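About Brekden

Brekden looks after hand-held grippers and the tables they are used at. That is most of what we do. We do not sell robots, we do not promise to change your business, and if you came looking for a page with the word "journey" in it you have the wrong firm.

Baltasar Riquelme started the company after 9 years of servicing packing machines, most of which had been set up badly on day one and then blamed on the operators. Pilar Saavedra joined in the second year. She had been a customer, and not a very pleased one. Between them they still check every station before it is handed over.

What a set-up involves

A station, in our terms, is one table, one pair of grippers, the markers, the cameras, the cables and whatever small computer everything plugs into. We call our version the Veveteo cell because the first client's purchasing system wouldn't accept an item without a name. There is nothing clever in the name and not a great deal that is clever in the cell. Most of the work is making sure that what was true on Monday is still true at the end of the week.

We start with the pads. The jaws of a hand-held gripper close on rubber, and rubber wears, picks up dust and goes shiny. Makers will give you a figure for how long a pad lasts. We have stopped quoting those figures to anyone. We look at the pad under a lamp, close it on a strip of paper and pull. If the paper slides, the pad is changed.

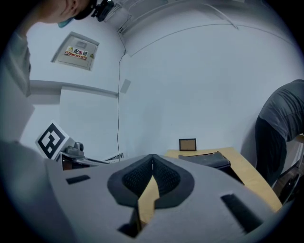 After the pads come the markers. Each one has to be flat, clean and fixed so that it can't shift when somebody leans on it. A lifted corner is enough to throw the tracking off, and the software will often carry on as if all were well. We have read the brochures saying that modern tracking corrects for this sort of thing. Some of it does, some of the time. We would still sooner press the corner down.

Then the cables, which cause more call-outs than everything else put together. A cable that hangs free at the start of a shift gets pulled, trodden on and looped round a wrist. We leave slack where the arm needs it and take it away where it doesn't, and we label both ends. Pilar writes the labels by hand. We bought a label printer in March and it is in a drawer.

Checking it with people at the table

We don't sign off a station on a bench test. A gripper that opens and closes nicely in a clamp tells you very little about how it behaves with an arm behind it. So the last stage is ordinary handling: cloth, boxes, small awkward things, both hands, at the speed people really work. We run 22 passes and write down every one, including the bad ones. If 3 of them go wrong we stop and go back to the pads. Clients sometimes ask why the sheet they get has failures on it. We'd be more worried about a sheet that had none. 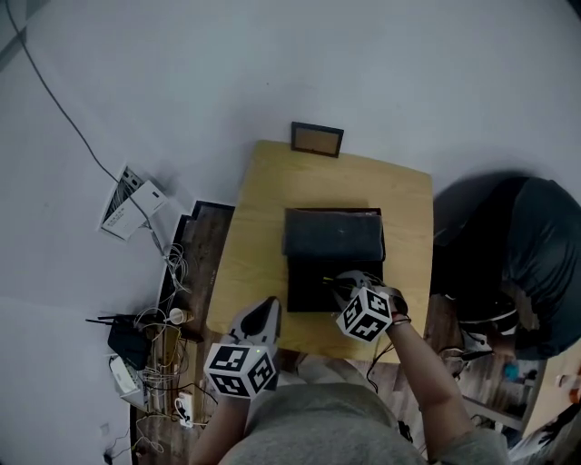 Cloth is the item we trust most for this. It folds where it likes, it catches in a worn jaw, and it shows up a lazy trigger spring sooner than a wooden block ever will. Boxes come next, mainly for reach. If the marker knocks the side of the box every time the operator goes in, the station has been laid out wrongly and the operator should not have to learn to live with it.

Looking after it

Once a cell is running we visit every nine weeks. The visit takes half a day. We change pads, clean lenses, check that screws are where we left them and ask whoever uses the thing what annoys them. The last question finds more faults than the diagnostic screen does.

We have been offered remote monitoring packages by a good many firms. We tried one at our Medina site for two months. It sent us plenty of alerts, and none for the cracked jaw mount that a trainee spotted while wiping it down. We may try another one day – we haven't ruled it out – but we won't charge you for it in the meantime.

Where we are

Our workshop is in Nindonley, with a smaller site at Medina for repairs and spares. Grippers sent in for repair should come with their cables and, please, a note saying what went wrong. "Not working" is not a note.

Page last updated Nov 24, 2021.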